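Ticket 1204: Brow tint lifting at the tail after two days
Product: Dravmont cream brow tint, shade 21
Opened by: Fitriani Khoo, Liem Brow and Skin, Prestport
Opened: 2020-02-19
Status: Closed

Problem as reported

Tint takes evenly on the day. By the second morning the outer third of the brow has gone patchy and the skin stain under it has lifted in small spots. The front and middle of the brow are fine. Both brows do it, the left a bit worse than the right. Seen on clients with normal to oily skin. Not seen on the one client with very dry skin, whose tint lasted as expected.

All the tubes in use are from batch 481. The developer is the matching Dravmont cream developer, bought in the same order.

What has been tried so far

Fresh tube opened. Same result.
Development time raised from eight minutes to ten. Colour came out darker but still lifted at the tail.
Brows wiped with micellar water before tinting. Same result.
Brows wiped with saline only. Slightly better on one client, no change on the others.

First reply, Ridwan Latuheru (support)

Thanks for the detail. Batch 481 has no other complaints against it, so I would leave the tube alone for now and look at the skin prep. Three things to check, please.

1. Does the micellar water you use contain any oil or glycerine? Look in the first few ingredients.
2. Are clients steamed or given a facial before the tint?
3. What aftercare are they told, and what do they put on the area at night?

Please also keep a short record per client for the next few appointments. Skin type, prep used, minutes left on, and how the tail looks on day two if they will send word.

Update, Fitriani Khoo

1. Glycerine is third on the list.
2. Yes, most of them. We do a combined booking where the facial comes first and the brows are done at the end.
3. They are told to keep the brows dry until the next day. Two of them use a facial oil at night and said they go round the eye with it, so it probably reaches the tail.

I have moved the order round so the brows come first, and changed to a plain foaming cleanser with no oil. Record started.
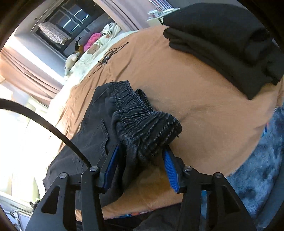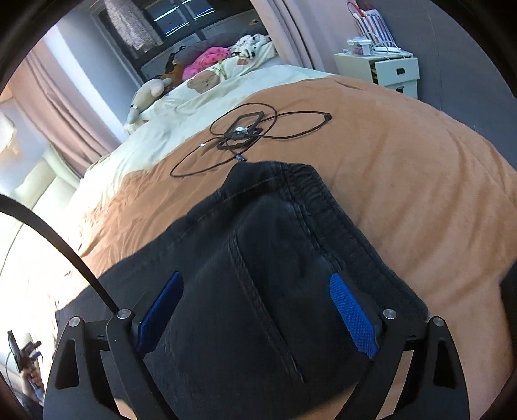

Melur Goh: We had the same patchiness at the tail and changing the cleanser cured about half of it. The rest was down to how we were rinsing. If you wipe the tint off outwards with a wet pad, the tail gets rubbed far more than the front. Press a damp pad on, lift, and repeat with a clean one until it comes away clear. Also worth asking about sleeping position, as the side they sleep on always faded first for us.

Reply, Ridwan Latuheru

Agree with Melur on the rinsing. I would add one more thing. The tail has finer hair and less of it, so most of what the client sees there is skin stain, and skin stain goes first whatever you do. Start applying at the tail and work inwards so it gets the longest time. Go back to eight minutes overall, as ten will not help once the skin is clean. Patch test as normal if anything in the prep has changed.

Update, Fitriani Khoo

Brows first, foaming cleanser, tail first, pressed off and not wiped. Back to eight minutes. Clients told to keep oil and night cream a finger's width away from the brow.

Day two reports are good. No spots at the tail on any of them except one, who went swimming the next morning. Left and right now look the same. The combined booking will stay with brows first.

One question left over. Can the remaining tubes from June still be used? They have not been opened.

Reply, Ridwan Latuheru

Yes, if they are unopened and inside the date on the crimp. Once opened, squeeze the air out and close the cap fully. Throw away anything that has gone dark at the nozzle.

Closing the ticket. Cause recorded as residue from skin prep and night oil, with wiping at removal as a second cause. Product not at fault.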